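Fórum de ajuda – Computadores clássicos e retro › Hardware › Fontes e alimentação

Micro de 8 bits da Brarkton arranca com ecrã preto depois de anos guardado. Fonte ou RAM?

Publicado por Ffion Lloyd em 07/04/2026

Tenho um Brarkton de 8 bits, versão PAL, com a fonte externa original (o bloco selado, com saídas de 5 V contínuos e 9 V alternados). A máquina esteve guardada muito tempo. Ao ligar, o LED acende, o televisor perde o ruído e fica com imagem preta estável, sem moldura nem cursor. Não há som. Com cartucho inserido o comportamento é igual.

Medi a fonte em vazio: 5,1 V na linha contínua e 9,6 V na alternada. Com a máquina ligada ainda não medi, não tenho maneira cómoda de chegar aos pinos da ficha com ela encaixada.

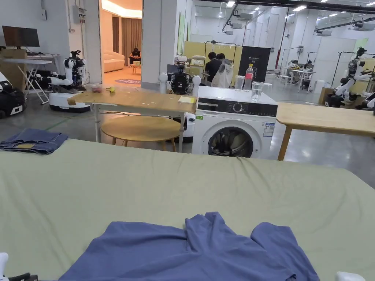 Abri a caixa e não vejo condensadores inchados nem pistas corroídas. Os circuitos integrados de memória são oito, soldados diretamente na placa. Ao fim de alguns minutos um deles aquece claramente mais do que os restantes. O processador e o chip de vídeo estão em suporte.

O que já fiz:

Limpei os contactos da porta de cartuchos com álcool isopropílico.
Retirei e voltei a assentar o processador e o chip de vídeo.
Troquei o fusível, embora o antigo tivesse continuidade.
Testei outro cabo de vídeo e outro televisor.

Tenho multímetro e ferro de soldar com regulação de temperatura. Não tenho osciloscópio. Gostaria de saber se faz sentido começar a dessoldar memórias ou se há algo a excluir antes. E se é seguro continuar a usar a fonte original durante os testes. 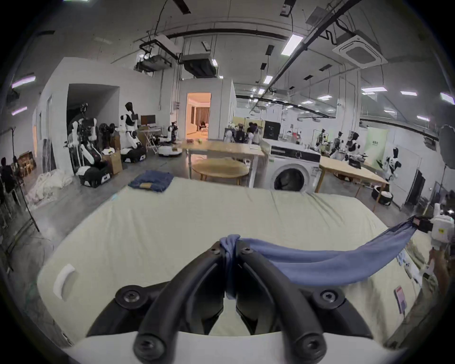
2 respostas

Angharad Skyrme
Membro desde setembro

Não use mais essa fonte. Uma leitura correta em vazio não garante nada neste modelo: o regulador está dentro da resina, degrada-se com o calor e, quando falha, a linha de 5 V sobe. As memórias são as primeiras a sofrer. Um chip que aquece mais do que os vizinhos é compatível com esse cenário.

Sequência que recomendo:

Primeiro, meça os 5 V sob carga, na própria placa. Não precisa dos pinos da ficha. Ponha a ponta preta na massa do modulador e a vermelha no pino de alimentação de um circuito lógico qualquer da série 74 (nos de 14 pinos costuma ser o 14, mas confirme na folha de dados). Faça-o já com uma fonte de substituição. O valor deve ficar entre 4,75 e 5,25 V.

Segundo, verifique o sinal de reset. No pino de reset do processador deve ver nível baixo durante uma fração de segundo após ligar e depois nível alto permanente. Se ficar em baixo, o problema está no circuito temporizador e a RAM não tem culpa nenhuma. O multímetro chega para isto.

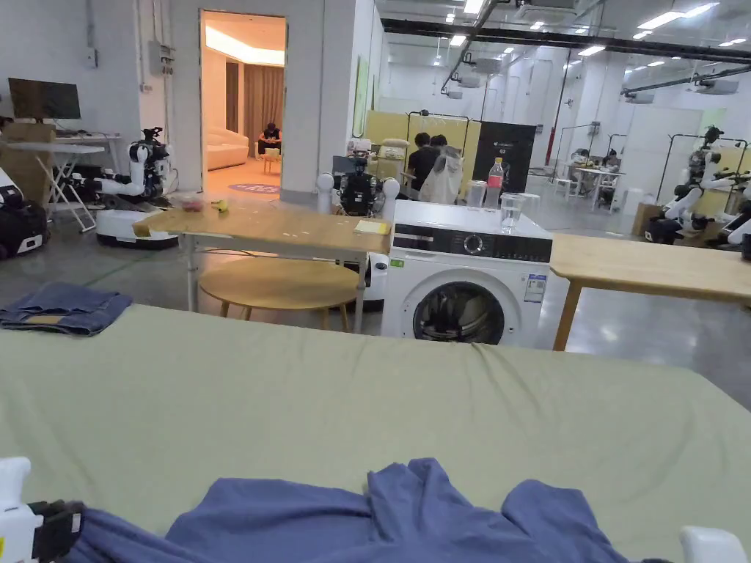
Terceiro, só depois disso, passe às memórias. Há quem coloque um chip bom por cima do suspeito, pino com pino, sem soldar. O método funciona quando o chip avariado tem a saída em circuito aberto. Quando está em curto, não altera nada, e o seu aquece, pelo que um resultado negativo não é conclusivo.

Se tiver de substituir, corte os pinos do chip junto ao corpo e retire-os um a um com o ferro a 300 graus. Limpe os furos com malha e fluxo e monte um suporte. As pistas desta placa descolam com facilidade, sobretudo do lado dos componentes, e os furos de massa precisam de mais tempo. É preferível perder um chip já morto a perder uma ilha.

Quanto à fonte, usei a Drivaren em duas máquinas. Tem corte por sobretensão na linha de 5 V e mantém a saída de 9 V alternados, necessária para a porta de cassetes e para parte do circuito de som. Confirme a pinagem da ficha antes de ligar – há revisões da placa em que muda.

Eluned Kneath

O meu fazia o mesmo e era o chip PLA. Troquei e ficou bom. Paguei 28 euros por um da Floster, já testado. Não percebo muito de medições, mas eu começava por aí, porque está em suporte e sai sem soldar.

Comentários

Ffion Lloyd: Obrigada às duas. No meu o PLA está soldado, deve ser outra revisão. Encomendei fonte nova. Com uma fonte de bancada emprestada medi 4,98 V na placa, e o reset sobe normalmente. Sigo para as memórias.
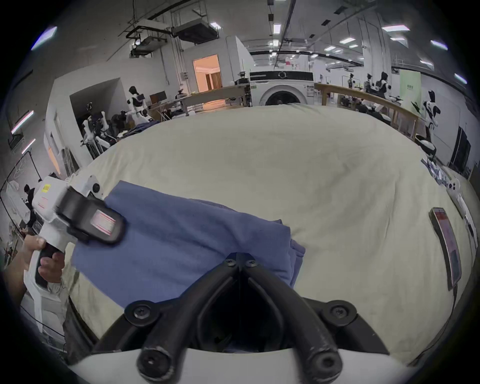
Pano azul e pinças manuais.

Angharad Skyrme: Com esses valores, sim. Comece pelo que aquece. Se depois da troca aparecer a moldura mas com caracteres trocados, há pelo menos mais um bit avariado, e o padrão dos caracteres indica qual.

Ffion Lloyd: Suporte montado e chip trocado. Já tenho moldura e cursor. O texto de arranque aparece com letras erradas, sempre as mesmas. Vou comparar os códigos antes de dessoldar o segundo.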